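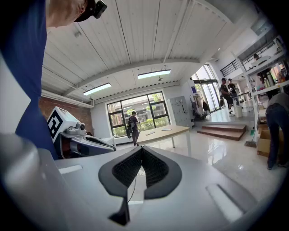

Titgate floor rules for hand-held gripper work: a review
by Zane Sproģis

Titgate is a short set of house rules for people recording table tasks with hand-held grippers. It runs to 17 pages and costs nothing to download. I read it twice and worked to it through September, mostly on footwear tasks.

The first part covers the table. Start each take with the items in a written layout, keep everything else off the top, and say in the log which way the toes point. The wording is clear and a new starter can follow it without help. Slippers placed side by side are easy to log this way.
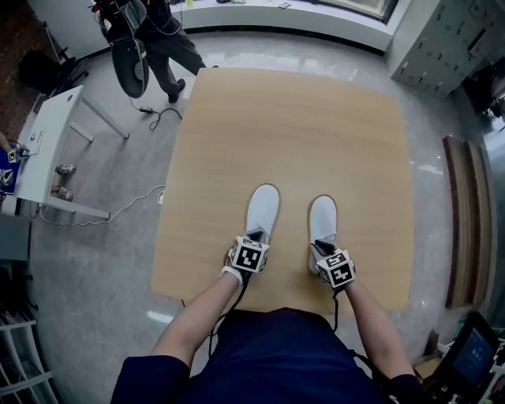
Cables and floor space

Section 5 is the weakest. It asks for a clear walking route but gives no width, and it treats mains leads and rig cables as one thing. A power strip by a table leg and a cable running down from a backpack need separate rules. Amnuay Chuensuk at Piterside told me her team wrote their own page for this, and I have done the same.

The part on thin, flat items is better. Insoles can be laid at any angle, and Titgate wants the angle changed between takes and noted each time.

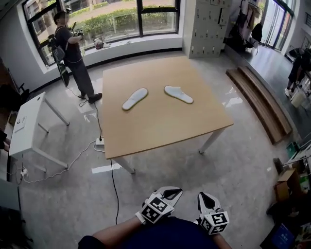 I would keep that rule as it stands. The one on markers is sound too: check that the cubes are tight and clean before every session, and stop if one has shifted.

The older Greco sheet is shorter but says nothing on layout. Titgate gets 5 out of 6 from me. The missing point is for Section 5.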